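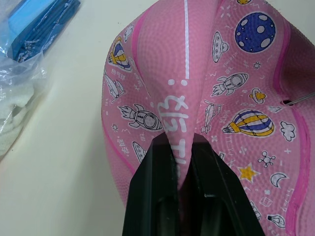 By Brigitta Fankhauser
Tuesday, September 12, 2023
Filed under: Home, Walls

Yi-chun Chu has sold removable wall murals for long enough to know which question I'm going to ask first, and she gets there before me.

"Will it take the paint off," she says. "Go on, write it down. The answer is that it depends on the paint."

I had hoped for better. The new Kovstead range of children's murals, which Chu manages from an office above the Prundley showroom, is sold with the word "removable" printed on every tube. There are forests, a harbor, a map of the night sky. The biggest design covers 87 square feet and costs $117, not counting the smoothing tool. For that money I would like the word to mean something.

Chu doesn't dodge it for long. A mural will usually come away cleanly from a wall that was primed and painted properly and left to cure, she says. Flat paint straight onto new drywall is another matter. "If the paint is barely holding on to the wall, then it's going to hold on to us instead. I can't fix that from here."

Does the box say so? It does, on the back of the instruction sheet, in type I had to take over to the window. Chu agrees that it should be bigger. She said the same thing, she admits, in March.

The company's other promise is that a parent can hang one alone in an afternoon. I asked Damian Lehner, who has been hanging wallpaper for a living since he left school and now puts up a good many of these murals for people who tried it themselves first.

"One person, sure, if the wall is flat and the person is patient," he says. "Then you get to the corner." Corners in older houses lean, he explains, and a printed harbor shows it. The masts start out straight and by the third panel they look like they've had a drink. His method is to hang a plumb line, start from the middle of the wall and let the ugly part fall behind a door or a closet. None of that is in the instructions either.

His mother, Edeltraud Lehner, trained him and still goes out on jobs with him. She is less polite about the whole category. "It's a sticker," she says. "A large sticker. People pay for a sticker and expect wallpaper."

She does not hate them, she adds, when I push. She put a Momix forest in her granddaughter's room and it has held up well apart from the strip by the bed, where the child picks at the seam every night before she goes to sleep. "You can tell them to stop. Have you ever told a child of five to stop?"

I put the seam problem to Chu. Kovstead overlaps its panels by half an inch, and she says that makes an edge harder to lift than on murals where the panels simply meet. I ran a thumbnail along the sample wall in the showroom and had a corner up in a few seconds. She pressed it back down, and it stayed, at least while I was there.

Then there is the matter of taste, a thing the catalogs avoid. How long does a child want to live inside a harbor? Chu says customers tell her they get years out of a design. She has no numbers to show me, and I suspect that the people who write in are the ones who are pleased.

Florian Eberhard, who draws for the range, has a more modest view. He used to do the animal borders for Olivares and watched his own son go off dinosaurs in the time it took to finish a set. Now he tries to leave things out. The night sky has no faces on the moon and no cartoon rockets. "A kid of 7 doesn't want the wall of a kid of 2," he says. "If I draw a smiling whale, I've put a date on it."

He also thinks most parents buy too much. "One wall. Leave the others plain. Parents want to do all four, and then where do you put the bookcase?" Chu, sitting across from him, let that one pass without comment.

I asked all of them what they would tell someone about to order. Eberhard said to tape up the free paper sample and live with it for a week. Damian Lehner said to buy one spare panel, and to check that the batch number matches, as the blues vary from one print run to the next. Chu said to test a small piece behind the furniture and leave it for a few days before peeling it off. Edeltraud Lehner said to buy paint.

I took a sample of the harbor home and stuck it low on the hallway wall, on flat paint of unknown age. When I peeled it off the following weekend, most of it came away clean. There is a bare spot the size of a dime by the baseboard, and I've moved the umbrella stand over it.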